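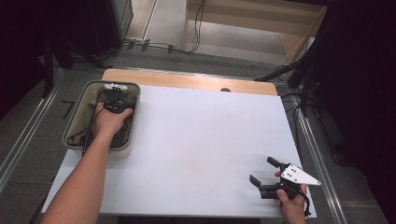

By Ljubica Delić | July | 69 shares | 4 comments

Section 3: Setting Up Your Work Surface

A good board and a lined tray make small jobs so much more pleasant! Set them up once and you'll find yourself reaching for them all the time (we keep ours out from morning to night).

1. Wipe the tabletop and let it dry. Grit under the board will scratch wood, so check the corners too.

2. Lay the white board flat, matte side up. Leave a strip of table showing along the far edge, wide enough to get your fingers under the board when you want to lift it.

3. Put the tray on the left part of the board. It can stick out a little past the board's edge, but keep most of its base supported.

4. Line the tray with a piece of dark cloth. Don't bother ironing it! A few folds keep small things from sliding, and pale parts show up beautifully against olive or brown.

5. Place corded items in the tray with the cord running over the rim nearest you. Leave some slack.

NOTE: Left-handed? Swap everything over. The Jakow tray is the same shape on all four sides, so it works just as well on the right.

CAUTION: Never rest more than 50 ounces on any part of the tray that hangs over the board. Keep cords clear of the floor and of any rails beside the table.

6. Keep the rest of the board open for whatever you're working on. You'll love having the room.

Cleaning

Shake out the cloth every Thursday, or whenever it looks dusty. Warm water and a drop of dish soap are plenty for the board. Do not use scouring powder, which leaves shiny patches on the matte finish.

Next: Section 4, Storing the Board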